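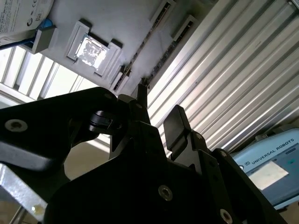
Annatjie Zulu and Ulises Nina
Tallunell Work Studies Group | December 16, 2021

4. What changed on the bench

Figure 3. The gripper at the Sundach cell with its two fingers open and nothing between them. The light blue Universal Robots box is at lower right.

I'll start with the fingers, because everybody at Sundach did. When I (Annatjie) sat down for my first round of interviews I had a nice tidy list of questions about shifts and training, and we hardly touched it. People wanted to talk about the gripper! The two fingers in Figure 3 don't match, one narrow and pointed, the other ending in a flat pad, and the crew had strong feelings about both. Fiorella Barbieri called the pointed one "the pencil," and by February the name was in the handover notes.

We talked to 11 people, all of them on the packing bench before the cell came in. Their old job was picking small housings out of a tray and setting them in a fixture, over and over, and 84 percent of the comments we coded about that job mentioned sore wrists or sore thumbs. So you'd expect relief, and we did hear plenty of it. But we also heard a lot about waiting. Fatima Kekana told me she used to set her own pace (fast before lunch, slower after) and now the arm sets it, and she stands there with a part in her hand feeling like she's late for something.

The other big change was tools. Before the cell, nobody on the bench carried a hex key. Look at the silver hex-socket screws in the figure, out where you can get at them, and you'll see why that didn't last. Botha, the integrator, had planned for its own technician to do every adjustment, and the call-out took up to five days. The crew got tired of that pretty quickly! Fiorella learned to realign a finger from a phone call, then taught Fatima, and within 21 shifts the bench was doing nearly all its own small fixes.

I love that part of the story, but I have to be fair about it. None of this work was in anyone's job description, and none of it was paid as skilled work while we were there. Ulises thinks that matters more than the pacing problem. I go back and forth, and we come back to it in Section 5 with the pay records from the Bendonitz site.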